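Home | Table | Kitchen | Makers | Letters

The Case for Six Bowls
By Begoñe Nieto

I own far too many dishes, and I'd give up nearly all of them before I parted with my bowls. Soup, cereal, a heap of clementines, keys, the last of the rice – a good bowl takes whatever you hand it and still looks cheerful on the shelf! 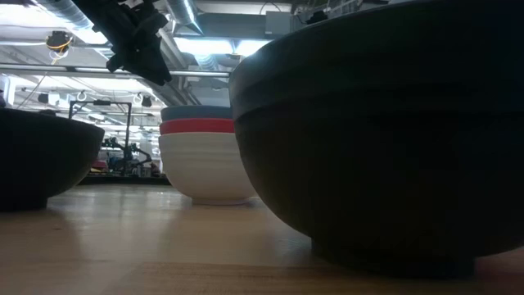 Red and slate blue, stacked on ribbed white.

My conversion came through Esperanza Bravo, who ran the lunch counter at Bevmont for years and kept 115 bowls behind it, hardly any two colors alike. She never bought a matching set. "You pick the loud one first," she told me, "then you find it some quiet friends." I went home and put half my plates in a box.

A bright red is a wonderful place to start. Add a muted blue, a white, a magenta if you're feeling brave (be brave), and then black, which makes everything near it look richer. I like two blacks. Tomato soup in a black bowl is a gorgeous thing, and so is plain yogurt.

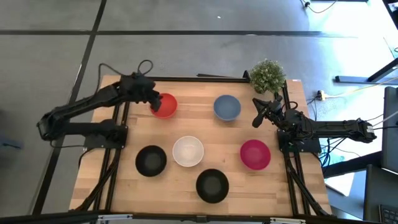
Stacking Them Up

My kitchen in Skanthorpe has one decent shelf, 41 inches long, so everything I keep has to nest. Before you buy, put one bowl inside another and look at the rims. You want a clean band of each color showing, and enough edge to get your fingers under.

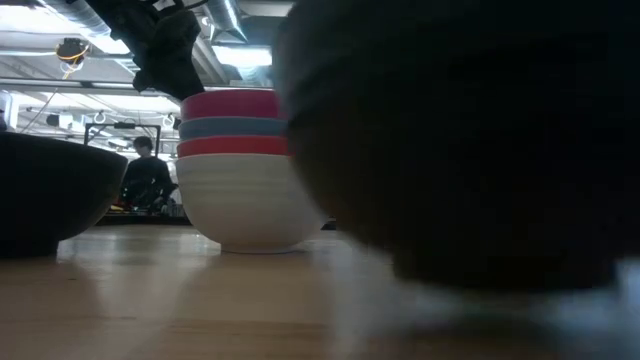 I also look for a proper foot ring. It gives you something to hold when you're drying up, and it lifts a bowl of hot soup a little off the wood. Ridges on the outside are a bonus for anyone with slippery hands, me included.

The order is where households fall out. Anselmo Ibarra, my neighbor, files his from light to dark and will fix yours if you leave him alone with them. 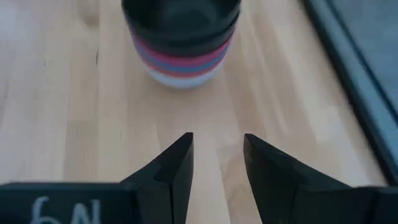
My own habit is to change the order whenever I unload the drainer, usually in the morning with the radio on. Lately I've been putting white at the bottom, then orange-red, blue and pink, with the black ones on top, and I'm mad about it. The pink against the black gets me every time I come in for coffee. By January I'll have found another favorite.

Contact the editors | © Lurnora Magazine | Back to top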